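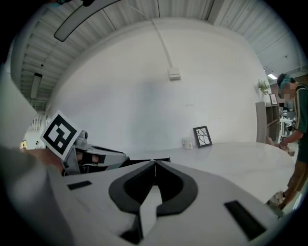
Hand-held grippers in use at the round table, Latmont demonstration room.

1/ The Latmont Manipulation Group has begun a new round of task demonstrations under the Stamero project. This thread sets out how the work is done and what we plan to release. Questions are welcome in the replies.

2/ In Stamero, a person shows the task by hand. The operator holds one gripper in each hand and carries out the task at normal household speed. The robot that will later learn from the recordings does not need to be present.

3/ We used remote control for our earlier set, Mokilia. Operators drove two arms from a desk. The method gave us clean joint data, but it was slow, and new operators needed 6 hours of practice before their recordings could be used.

4/ Hand-held demonstration asks less of the operator. Most people can produce a usable recording on their first afternoon. The cost comes later, when hand motion has to be turned into motion that a fixed arm can reach.

5/ Position is tracked in part through the printed black-and-white markers mounted on the grippers. Operators are asked to keep the markers clear of sleeves and to avoid turning both wrists inward at the same time.
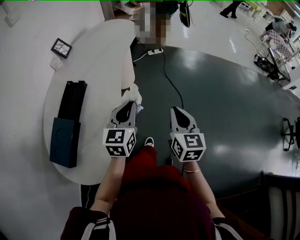
6/ Cloth remains the most difficult material in the set. A cup has one shape. A cloth has a new shape each time it is put down, and two skilled operators will often pick it up in different ways. We keep both versions and do not mark either one as correct.

7/ Each operator follows a short written card stating the start condition and the end condition. The card does not say how to move. Earlier cards did, and the recordings were stiff and too much alike to be of use in training.

8/ Failed attempts are kept and labeled as such. A dropped item that is picked up again within the same attempt counts as a recovery and receives its own label. Partners at Drummond asked for this change in April, and we have applied it to all recordings made after that month.

9/ The set now holds 3,453 demonstrations across 8 tasks. We had planned for 2,000 at this stage. The larger number is due mainly to short tasks, and the long two-handed tasks are still behind schedule.

10/ Early training results are mixed. Placing rigid items has carried over well to the arms at our main site. Folding has not. The learned motion tends to let go of the second corner too early, and we are reviewing how the moment of release is labeled.

11/ The first release will include the recordings, the task cards and the labeling guide. Faces are blurred in all material before it leaves the building. Access will be by written request for academic and teaching use.

12/ Groups that have compared hand-held and remote-control recordings of the same task are invited to contact us by direct message. We are most interested in results for cloth, bags and other soft items.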